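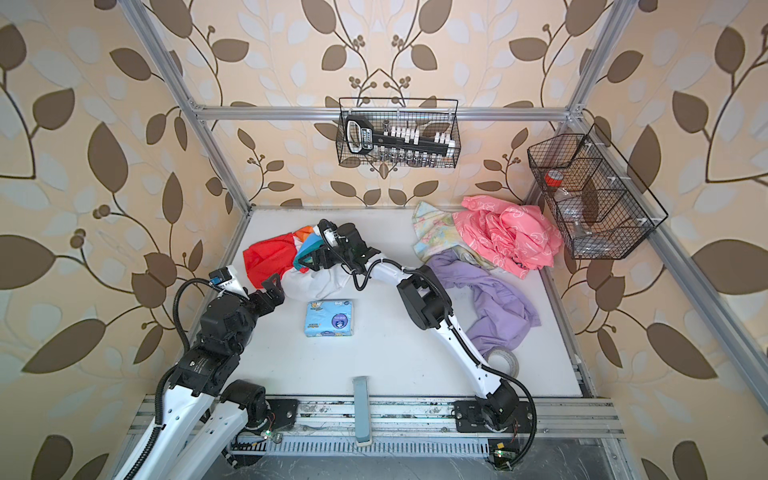

Warum wir Wäsche sortieren und falten

Ein Haufen Stoff sieht erst einmal nach Durcheinander aus. Rot liegt neben Weiß, ein Zipfel Blau schaut heraus, und wo ein Tuch aufhört und das nächste anfängt, ist schwer zu sagen. Stoff ist nämlich weich. Ein Bauklotz behält seine Form, wenn man ihn hinlegt. Ein Tuch fällt jedes Mal anders.

Was ist Stoff überhaupt?
Die meisten Stoffe bestehen aus Fäden. Beim Weben laufen die Fäden über Kreuz, beim Stricken hängen sie in kleinen Schlaufen zusammen. Deshalb lässt sich ein T-Shirt dehnen und ein Geschirrtuch kaum. Steht auf dem Etikett »100 % Baumwolle«, dann kommen alle Fasern von der Baumwollpflanze.

Woher kommen die Falten?
Wird Stoff zusammengeknüllt, knicken die Fasern. Bleibt er lange so liegen, merken sie sich den Knick -- besonders, wenn der Stoff noch feucht ist. Glatt hingelegte Wäsche bekommt weniger Falten.

Warum nach Farben sortieren?
Farbe kann sich beim Waschen lösen. Ein neues rotes Tuch macht ein weißes manchmal rosa. Darum kommt Weißes auf einen Haufen und Buntes auf einen anderen. Vorher schaut man in die Taschen. Ein vergessenes Papiertaschentuch zerfällt in der Waschmaschine in lauter kleine Fusseln, und die kleben dann überall.

So faltest du ein Tuch
Nimm ein Tuch aus dem Haufen und leg es auf einen sauberen Tisch.
Zieh die Ecken auseinander und streich es mit der flachen Hand glatt.
Leg eine Kante genau auf die Kante gegenüber.
Dreh das Tuch ein Stück und falte es noch einmal.

Nach zweimal Falten liegen vier Lagen übereinander, nach 3 Mal sind es schon acht. Bei dicken Handtüchern wird es dann schwierig, dünne Tücher schaffen auch noch eine Runde mehr.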